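资料下载 > 赛事运行 > 技术台手册 > 第四章

2023-01-16　Flondton 青少年篮球联赛竞赛组 编

分类：篮球｜技术台与数据统计｜设置指南

第四章　Clevura 统计软件的赛前设置与核对

4.0　读这一章之前

本章写给坐在技术台上的人：记录员、助理记录员、计时员、进攻计时员，以及负责电脑统计的统计员。Clevura 自带一份入门说明，开头写着“开机即可使用，无需培训”。我们用了一个赛季，对这句话不敢苟同。软件本身能用，有几处还做得相当顺手，但默认设置是按成年人比赛写的，照搬到我们的少年组，第一节还没打完就会出岔子。

所以请先接受一个前提：纸质记录表是正式记录，Clevura 是辅助。两者不一致时，以纸质记录表为准，由主裁判按规则处理。软件界面上那个绿色的“已核实”标记，只说明该条数据已经存盘，跟核实没有关系。

本章步骤适用于第 2 版。第一版的菜单位置不同，请勿混用。若场馆电脑上仍是第一版，请在比赛前一天联系竞赛组更换，开赛前半小时才来说，我们通常帮不上忙。

4.1　需要准备的东西

· 装有 Clevura 的电脑一台，外接鼠标一个。触控板可以用，但快攻时记错人的情况多半出在触控板上。
· 双方盖过章的名单，纸质。手机里拍的照片不算。
· 空白纸质记录表，连同备用的一份。
· 两种颜色的笔，按联赛记录规范分节使用。
· 秒表一只，用于计时器失灵。
· 插线板和足够长的电源线。Esham 馆的墙插离技术台较远，请自带。

注意：电池显示满格不等于能撑完一场。加时、伤停、场地擦汗，都不在厂家估算的续航里。请全程接电源。

4.2　建立比赛

1. 打开软件，选择“新建比赛”，不要选“快速开始”。快速开始会跳过赛制设置，直接套用默认值，开赛后只能修改其中一部分。

2. 填写赛事名称、组别、场馆。场馆名请从下拉列表里选，手工输入会被当成新场馆，赛后汇总时同一块场地会变成两块。

3. 选择赛制模板。列表里有一个叫“青少年（推荐）”的模板，请不要选。它推荐给谁，我们至今没有弄清楚；其中的节长、暂停次数和我们的竞赛规程都对不上。请选“自定义”，对照当组规程逐项填写。

4. 填写节长、节间休息、半场休息、加时时长。填完以后往回看一遍：软件有时会把节间休息的数值复制到半场休息里，保存时也没有提示。

5. 填写暂停。上半时和下半时的暂停次数分别设置。加时暂停另有一栏，藏在“更多”下面，默认值为空，空值在软件里等于零。去年就有球队在加时叫暂停，屏幕上显示“无可用暂停”，教练员当场和技术台理论，最后翻规程才说清楚。

6. 填写个人犯规上限和全队犯规罚则。两项都要填。只填个人犯规，全队犯规的提示灯就不会亮，计时员容易以为还没有到次数。

7. 保存。保存以后退出到主菜单，再重新打开这场比赛，检查第 4 步到第 6 步的数值是否还在。

警告：比赛一旦点了“开始”，节长和暂停次数即被锁定。软件说明称可由管理员解锁，我们试过，解锁会清空当前节的全部事件。比赛中不要尝试。

4.3　导入球员名单

联赛注册库导出的文件可以直接导入。我们上赛季的注册库导出共有 1,554 行，其中包括替换过号码的旧条目，所以导入后不核对就直接用，一定会遇到同一名球员出现两次的情况。

1. 选择“名单”，再选“从文件导入”。

2. 按球队筛选。不要全部导入后再删，软件删除球员时不会询问。

3. 将屏幕上的名单与纸质名单逐行对照。由一个人读号码和姓名，另一个人看屏幕。两个人同时看屏幕等于没有人在核对。

4. 检查号码。0 号和 00 号在规则里是两名球员，Clevura 在导入时会把 00 读成 0。遇到这种情况，请手工改回，并在改完以后重新打开名单确认。

5. 标记队长。标记首发五人。首发名单须由教练员在赛前确认，技术台不得凭印象代填，哪怕这支球队每个周末都派同样五个人上场。

6. 把不到场的球员设为“未参赛”，不要删除。

说明：有家长来问，为什么软件里孩子的身高写错了。身高一栏来自注册库，与比赛无关，技术台不作修改，请家长联系球队领队。我们也建议统计员不要在比赛期间接受任何人当面“更正数据”的请求，包括教练员。

提示：厂家宣传里提到导入功能能够“自动识别错误”。就我们所见，它能识别的是空白行。

4.4　连接计时器与记分牌

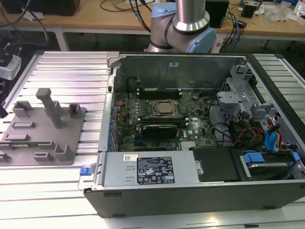
计时器与软件的连接，是整章里最容易让人误以为已经做好的一步。屏幕右上角出现“已连接”，只说明软件找到了一个设备，至于时间、比分、犯规三路信号是否都在走，要一项一项试过才算数。各馆的台式机型号不一，Jeon 信号盒的线要插到机箱背面，看着一排蓝色和银色的接口，凭颜色去猜是靠不住的，请找与插头形状相符、并且贴了联赛标签的那一个。插不进去就停手，不要用力。另外，信号不通的时候总有热心人提议把侧板拆下来看看。侧板里面是主板、处理器和一排黑色内存插槽，没有哪一样是技术台能在赛前处理的；需要开箱的机器一律换下，交给场馆。

1. 关闭记分牌电源，接好信号盒，再打开记分牌电源，最后启动 Clevura。顺序颠倒时软件也会显示“已连接”，但比分不会更新。

2. 在“设备”里选择 Jeon 信号盒。若列表中出现两个同名设备，拔掉信号盒，看哪一个消失，重新插上后选它。

3. 测试比赛计时钟：启动、停止、再启动，分别看记分牌和屏幕。两边允许有极短的显示延迟，停表后的读数必须一致。

4. 测试进攻计时钟：二十四秒复位、十四秒复位、清空不显示，三种都要试。只试一种的做法很普遍，出问题的往往是另外两种。

5. 测试比分：主队加一分、二分、三分，再逐一撤销。客队同样操作。

6. 测试犯规显示：双方各加一次全队犯规，再清零。

7. 测试信号声：比赛计时钟归零时响一次，进攻计时钟归零时响一次。两种声音须能分辨。若分辨不出，请告知裁判员，由裁判员决定如何处理。

8. 将所有数值恢复到初始状态，由计时员口头报出，统计员对照屏幕确认。

警告：若出现代码 33，表示信号盒与软件失去同步。软件给出的建议是“重新连接并继续比赛”。请不要在球处于活球状态时重新连接，重连后的时间以软件存盘的时间为准，可能比场上的时间早好几秒。等到死球，记下记分牌读数，再行重连，然后手工校正，并请主裁判确认。

注意：信号盒背后有一个“自动校时”开关。请保持关闭。它的作用是每隔一段时间用软件时间覆盖记分牌时间，听上去省心，但场上的时间应当由计时员负责，不能交给一个谁也看不见的设定。

4.5　投篮区域与统计口径

许多球队看重投篮分布图。图很好看，也因此容易让人相信它比实际更准。投篮点由统计员在屏幕上点击得出，点击时球已经出手，统计员多半还要低头找球员号码。一张图上的点偏离真实位置一两步，属于常态。

1. 在“球场”中选择当组使用的场地尺寸。小年龄组使用缩短的三分线时，必须同步修改，否则软件会按点击位置自动判定二分或三分，与裁判手势相反。

2. 关闭“按位置判定分值”。分值以裁判员手势为准，由统计员手工选择。

3. 设定进攻方向。上半时结束后软件会自动换向，请在下半时开始前看一眼球场图，确认方向正确。加时的进攻方向沿用下半时，软件不应再换，但第 2 版偶尔会换。

4. 关闭“推测助攻”。此功能会把得分前最后一次触球的队友记为助攻。按这个算法，发边线球的人每场都能拿到不少助攻，家长很高兴，数据没有用处。

5. 关闭“综合评分”，或者至少不要把它显示在大屏上。评分公式厂家没有公布，我们也问过，得到的答复是“基于多维数据模型”。一个说不清怎么算出来的分数，不宜挂在十二三岁孩子的名字后面。

统计口径请按下列规定执行：

· 助攻：传球直接导致队友得分。接球后经过长时间单打再得分的，不记。
· 失误：走步、两次运球、传球出界、进攻犯规等，均记在造成失去球权的球员名下。说不清是谁的，记全队失误，不要为了凑数硬安给某个人。
· 篮板：球出界后判给某队、没有人控制住球的，记全队篮板。
· 抢断：对方须有相应失误。两边数目对不上时，先查抢断，多记的通常在这里。
· 盖帽：须改变投篮。手碰到球而球仍按原路飞向篮筐的，看台上会有欢呼，不记。

提示：有球探或俱乐部人员索要实时数据时，请告知对方赛后以联赛发布的版本为准。技术台不提供临场截图。临场数据的错漏，要到赛后核对时才能改掉，而截图一旦发出去，就收不回来了。

4.6　试录

新手常常跳过试录，理由是时间不够。请至少留出一节热身的时间来做。

1. 在“工具”中打开“练习模式”。顶部横条变为橙色，表示数据不会写入比赛。

2. 由一人口报事件，另一人录入。口报格式固定为“队伍、号码、事件”，例如“白队，七号，两分中”。不要先报事件再报号码，软件的录入顺序与此相反，报错顺序会让录入的人多按一次返回。

3. 连续录入至少包含下列情形：投篮不中后进攻篮板再投、犯规加罚、换人时叫暂停、争球后交替拥有。

4. 撤销最后三条，再重新录入。确认撤销的是最后三条，而非光标所在的三条。

5. 退出练习模式，确认横条恢复原色。

警告：练习模式退出后，软件会询问“是否保留练习数据”。请选“否”。选“是”的话，练习数据会并入正式比赛，比分从开场就不是零比零。

4.7　网络直播比分

联赛网页上的实时比分由 Clevura 上传。场馆网络通常够用，观众多时会变慢。

1. 连接标有“技术台”字样的无线网络，不要使用观众网络。

2. 打开“上传”，延迟设为十五秒。厂家推荐零延迟，我们不推荐。留出十五秒，统计员还有机会在错误传出去之前撤销。

3. 核对网页上的队名和比分。请用另一台设备查看，不要在统计电脑上开浏览器。

4. 网络中断时继续录入。恢复后软件会补传。补传过程中网页比分可能倒退，场边若有人据此来问，请指给他看记分牌。

注意：存盘目录可用空间低于百分之 70 时，软件会弹出“空间不足”的提示。这个阈值定得过于谨慎，提示本身可以关掉，不影响比赛。关掉一次之后它还会在每节结束时再出现。

4.8　赛前十分钟核对表

由统计员读，记录员答。答不上来的，回到相应小节重做。

□ 赛制数值已经重新打开检查过
□ 加时暂停不为空
□ 双方名单与纸质名单一致，0 号与 00 号已核对
□ 首发五人经教练员确认
□ 比赛计时钟、进攻计时钟、比分、犯规、信号声均已测试并归零
□ 自动校时关闭
□ 按位置判定分值、推测助攻、综合评分均关闭
□ 进攻方向正确
□ 已退出练习模式，横条为原色
□ 上传延迟为十五秒
□ 电源已接，秒表在手边

4.9　比赛中常见情况

比分不一致。发现屏幕与纸质记录表不符时，不要当场争论是谁记错。等到下一次死球且计时钟停止，由记录员通知裁判员。核对以纸质记录表的累积分为起点，往回查到最后一次双方一致的位置。不要先改屏幕再查原因，改完以后就查不出来了。

犯规记错人。软件允许直接把犯规从一名球员移到另一名球员名下，但移动之后，原球员若已被提示犯满，提示不会自动取消。请到“球员状态”中手工恢复，并立即告知裁判员，以免有人被误请下场。

换人漏记。软件会在场上人数不是五人时报警。它不会在五个人都对、但其中一人换错时报警。每次暂停结束，统计员应抬头数号码，与屏幕上的五个号码对一遍。

软件无响应。等待片刻，不要连续点击。仍无响应时，强制关闭并重新打开，选择“继续上一场”。在此期间纸质记录照常进行，比赛不因统计软件停止。漏录的事件在节间依据纸质记录补录，助攻、抢断等纸上没有的项目若无把握，留空。

4.10　赛后

1. 终场信号响后，先完成纸质记录表，由裁判员签字，再处理软件。

2. 核对双方总分、每节得分、个人得分、个人犯规。四项都与纸质一致，方可点“结束比赛”。

3. 导出文件两份，一份存入联赛指定的存储盘，一份留在电脑中。云端备份可以开，请勿以它代替上述任何一份。

4. 在交接单上写明出现过的错误代码、手工改动过的数据和改动的时间。写“一切正常”的交接单我们收到过很多，其中有几份附带的比分加起来并不等于总分。

5. 关闭软件，关闭记分牌，拔下信号盒，收好线材。

说明：厂家表示将在 February 更新中改进 00 号导入和下半时换向的问题。在我们用正式名单和实际记分牌试过之前，本章各项手工核对步骤照旧执行，各场馆请勿自行升级。

第五章为纸质记录表的填写与更正。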